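Heidrun Plattner wrote:
> Has anyone heard how the Cunevix inhaler trial went at the Baltau site?

Hi Heidrun,

Yes, and it's great news! All 24 patients finished the first stage, and almost 100 samples are already at the Danzer lab. The antiviral stayed stable for 11 hours at room temperature — I'd hoped for half that.
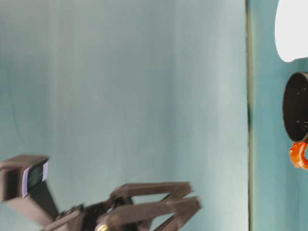 NEXT STEPS

Stage 2 opens at Dikdale in September. Send me your favourite assay protocols, I'd love to compare them!

Cheers,
Fabian Lüthi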